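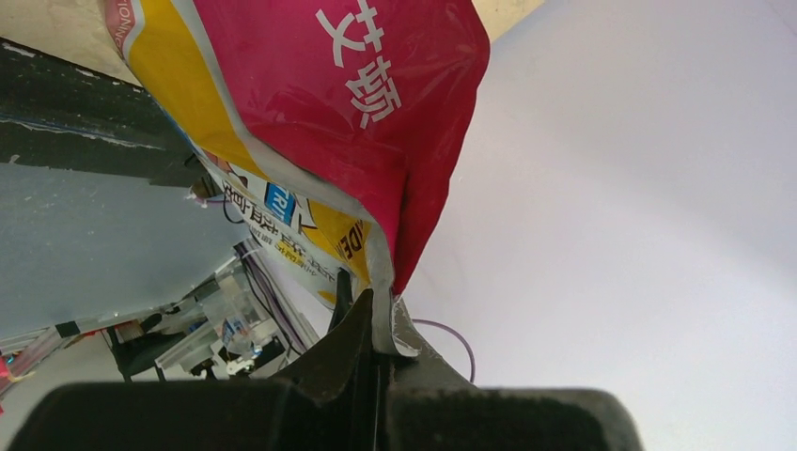 Minutes, October meeting
Jansen Street Allotment Association
Held in the Fonum hall, 7:30 pm

1. Attendance and apologies
31 members attended. Apologies were received from four plot holders. Stijn Dierckx took the chair.

2. Minutes of the previous meeting
Approved with one correction. Under item 5, "north gate" should read "east gate."

3. Water
The standpipe near the compost bays has a slow leak at the base. Erko quoted $400 to dig out and replace the lower section, including the shutoff valve. A member asked if we could do the work ourselves. The chair said the valve is shared with the hall and the hall wants a licensed plumber. Quote accepted on a show of hands, two against. Water goes off for the winter once the work is done, and a note will go on the gate the week before.

4. Plot 61
The plot has not been worked since spring and two letters have had no answer. Bindweed is coming through into both neighboring plots. Agreed to send a final letter giving four weeks. If there is no reply, the plot will be offered to the next name on the waiting list. The shed on it is sound and would stay.

5. Seed order
The group order goes to Jikow again this year. Forms are to be in the box by the shed door before the end of the month. Please write the variety name in full. Last year three orders marked only "red onion" had to be chased up by phone. Seed potatoes are on a separate sheet. Onion sets will be ordered only if enough people want them to make up a full sack.

6. Trash and packaging
Plastic bags and wrappers are still going into the compost bays. Shiny foil-type bags do not break down and have to be picked out by hand when the bays are turned. Members are asked to take all packaging home. A request for a second trash barrel was discussed and turned down on cost.

7. Paths
The path between the hall and the lower plots floods after heavy rain. Wood chips were suggested, also gravel. Stijn to get a price for gravel and bring it to the next meeting.

8. Any other business
The large wheelbarrow has a flat tire. The hedge shears are missing from the shed; please check at home.
A question about keeping hens was held over.

Meeting closed at 8:50 pm.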